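October, and the localisation thing finally works. Sort of. Quick notes before I forget it all.

Idea: stop matching frames one by one. Ra (our outdoor rover stack, long story) now scores each patch of the view by how steady it stays over 16 frames, and throws out whatever doesnt hold. Ultan Dunne reckoned I'd lose too much. Fair worry.
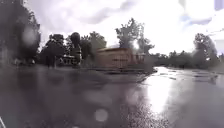

Drift is what I care about. On the Prirkgate log it dropped a lot on dry ground, less on wet. Reflections are the pain — that long white streak of sky on the asphalt gets picked as a lovely strong edge, and it slides along with you. Droplets are easier, they sit still in the view while everything else moves, so a mask catches them. The roofline behind is the bit worth keeping.

1257 frames by hand-label, 4 evenings. Never again.

Moving things next. Old method grabbed anything big and near. New one drops it after 4 frames and leans on fixed stuff instead.

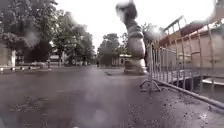 *Big grey blur up top, barriers on the right still sharp enough to use.*

Still to do: repeat on the Busberg route, fix the timing bug, tidy teh code so Ultan can run it without ringing me. Nevia port after that — maybe.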